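Okay so I finally listened to the Ffion Hopkin interview on gut health that everyone in my feed has been passing around. All two hours of it, while repotting tomatoes. Some thoughts, in no order!

First – she's a great talker. I went in grumpy because the last guest on that show spent an hour selling powder, and she sold me nothing except beans.

The bit that got me was fiber. I always figured I ate plenty. Then I wrote down what I had in one day and it was toast, more toast, and half a banana. Oops.

She's not a calorie person, which I liked. I did the 2000 a day thing for most of my thirties and all I got from it was a very good memory for cracker labels.

Teal plate, nothing on it:

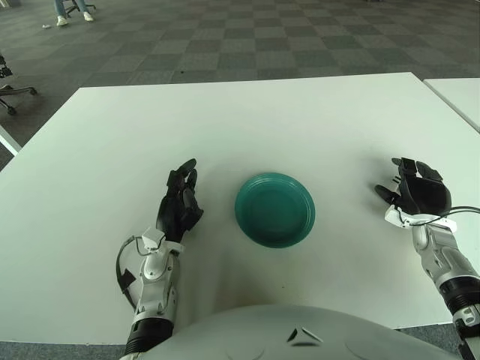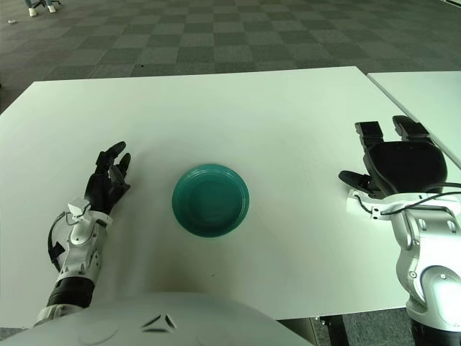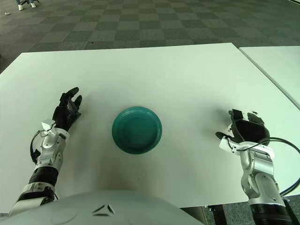
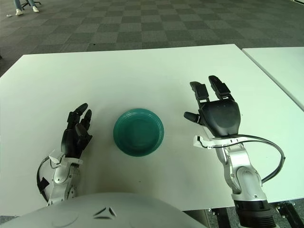

Anyway, her starting point is one new plant a week. One! I can do that. Mine was fennel and I'm still deciding how I feel about it (raw no, roasted yes, my husband no to both).

Where she lost me a little was the part on fermented everything. Graziella Barbieri, who was hosting, pushed her on how much is known for sure, and the answer was kind of a long walk around the block. Good on Graziella for asking twice.

Also loved the story about her grandmother in Skirkimside keeping a jar of oats by the back door. I want a whole episode of just that.

Next up is Sudheer Nair on sleep and late meals, out in March I think. I eat cereal at 11 pm so I'm a bit scared of that one.

If you've tried the bean soup from the show notes, tell me how long you soaked yours. Mine came out crunchy and I ate it anyway.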